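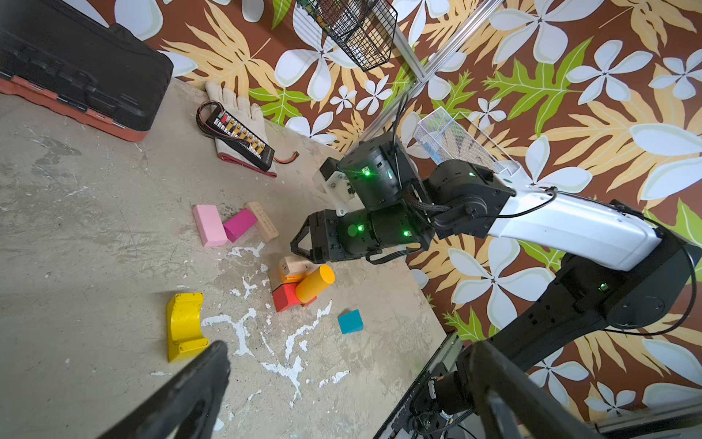 Figure 4.1 Wooden toy blocks on a concrete floor.

Chapter 4
Concrete Floors in Small Buildings

4.1 Scope

A ground-bearing slab carries its load directly to the soil beneath it. The chapter deals with slabs cast in one layer and left without a covering. Suspended floors are treated in Chapter 6.

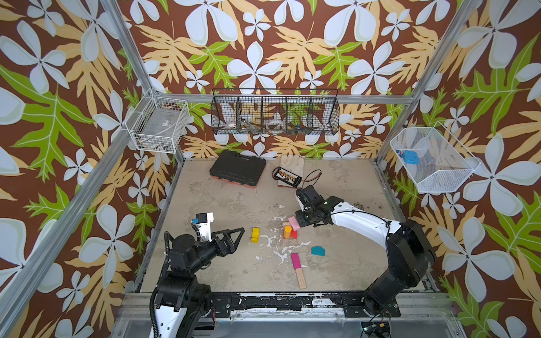 The main terms are as follows. The sub-base is the layer of crushed stone under the slab. The screed, where there is one, is laid on top. Laitance is the weak, milky skin that forms when water rises during finishing; it must be removed before any paint or sealer is applied.

4.2 Wear and marking

Bare concrete marks easily. Paint, plaster and oil enter the pores within minutes and are hard to lift once cured.
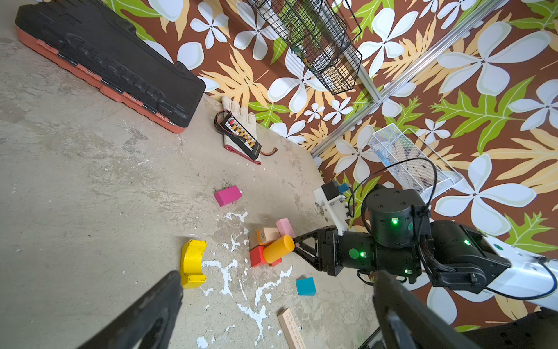
Núñez compared 48 slabs in the Totwood survey and found that 87 per cent of surface faults began at a joint or a corner. Joint spacing in the survey did not exceed 3000 mm.

4.3 Cracks

Fine cracks result mostly from drying shrinkage. A crack wider than 2 mm should be measured again after one season.

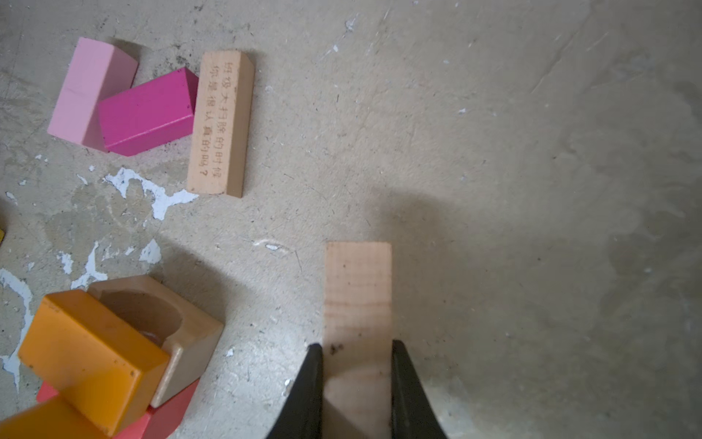

Readings are taken at both ends and at the middle, and entered in the form given in Table 4.1.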